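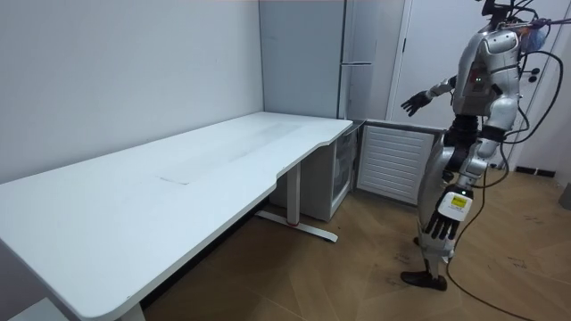
Humanoid robot at a long white desk, with the lower refrigerator door open and a black cable on the floor.

Geum Room Set for humanoid robots
Article no. 2126

Reading time: 5 minutes
Print this page | Send by e-mail

The Geum Room Set is a printed and physical set of working rules for rooms where a humanoid robot moves among ordinary furniture. It is made by Judholm for laboratories, test kitchens and training rooms. The set contains the rule cards, the floor tape, the cable parts and the log book which a small team needs to work in the same way every day, also when the people on the shift change.

We wrote the first cards for our own room in Woddale. At that time every operator had personal habits. One switched off the arms before opening a door, another after it. Both were good operators, but a visitor could not know what to expect. Sang-wook Sun collected these habits during one summer and compared them, and the cards grew from his notes. In August we started to give copies to customers who asked for them, and now it is a regular article.

What is in the box

Rule cards, laminated, A5, with a ring
Wall sheet with the stop procedure
Floor tape, yellow, 2 rolls
Floor tape, black and yellow, 2 rolls
Cable clips with soft base, 10 pieces
Hanging strap for the overhead cable
Log book, 590 numbered lines
Door sign with two sides ("Robot in operation" / "Room free")

The log book can be ordered again separately. The tape is a normal floor tape and you may use your own, if the colors are the same as on the cards.

The cards

Each card treats one subject and has a short text on the front. On the back is the check that belongs to it. The operator reads the check aloud and the second person answers. This feels strange in the first days. After that it goes quickly, and we advise to keep it, also with experienced people.

Card A, Floor. Walk the full path of the robot before power is given to the legs. Look for loose boards, small parts and liquid. If you write marks directly on the floor, use one pen color for foot positions and another for everything else, and remove the old marks when a task is finished. Old marks are the most frequent remark in our visits to customers.

Card B, Cables. A cable that touches the floor must lie on the side where no person enters. Leave enough length for the full turn of the body and then secure the rest with the clips. Check the loop at the shoulder with the arm in its highest and in its lowest position. Do not step over a cable while the robot is standing under power. Go the long way.

Card C, Doors and drawers. Decide before the start which doors will be open and how far. A door which opens near the floor is easily forgotten by a person who looks at the hands of the robot, and it can meet a knee or a shin. Write the door positions in the log book. When a door is heavy or closes by itself, hold it with a stop.

Card D, Hands. Keep your own hands out of the reach of both arms, also out of the reach of the arm that has no task at this moment. An arm that hangs down is still an arm under power. Pass objects by placing them on the table and stepping back. Direct handing over is permitted only when your task sheet describes it.

Card E, Table. The top is cleared before each run, except for the objects of the task. Tools, cups and telephones go on a shelf outside the tape line. Wipe the top at the end of the shift, and report cuts or rough places, for these can catch the fingertips.

Card F, Stop. The person with the stop button does no other work. This person does not film, does not take notes and does not carry anything. If you have only one person in the room, the robot does not walk.

Card G, People. Everyone in the room is named in the log book, with arrival and departure. Visitors stand behind the yellow line together with one member of the team. The door sign is turned before the first power on, and it is turned back only when the power is off and the robot is secured.

How the tape is used

Yellow marks the line behind which people stand. Black and yellow marks the area which the robot can reach with its arms and one full step. Measure from the fingertips with straight arms. Many teams measure from the feet, and then the area becomes too small. In a narrow room the two lines may fall together at a wall. In this case the wall side is closed for people during operation.

When the furniture is moved, the tape is moved on the same day. Su-bin Shim, who gives our introductions, asks each team to take the tape off completely and lay it again. A line that was repaired in several places is difficult to read.

What the set does not replace

The set is a help for good practice. It is no certificate, and it does not replace the risk assessment which you must make for your own robot, your own room and your own country. Read first the manual of the robot manufacturer. Where the manual is stricter than a card, follow the manual and take the card off the ring. Empty cards are delivered with the set so that you can write your own version.

The stop procedure on the wall sheet has free fields for the location of the button, the main switch and the telephone number. Please fill them in before you hang it. We have seen beautiful wall sheets with empty fields.

Introduction on request

We offer an introduction in your room. It takes one morning. In the first part we go through the cards without power, and in the second part your operators make one run with a simple task, for example taking an object from a refrigerator and placing it on a table. Your team speaks the checks and we only listen. Afterwards you receive our remarks on paper.

Questions we receive often

Can the cards be used for a robot on wheels? Cards B to G, yes. For card A there is a version called Walley, which treats thresholds and ramps. Please mention it in your order.

Are there other languages? At present English and Korean. The door sign is available in both on one sheet.

May we copy the cards? Inside your own organization, yes, as many as you need. Please leave the article number on the copy, so that we can inform you when the text is changed.

Delivery and ordering

The set is sent in a flat carton from our store in Woddale. Orders received before noon leave on the same working day. For the introduction, please give us two or three possible mornings and the type of robot.

Print this page | Send by e-mail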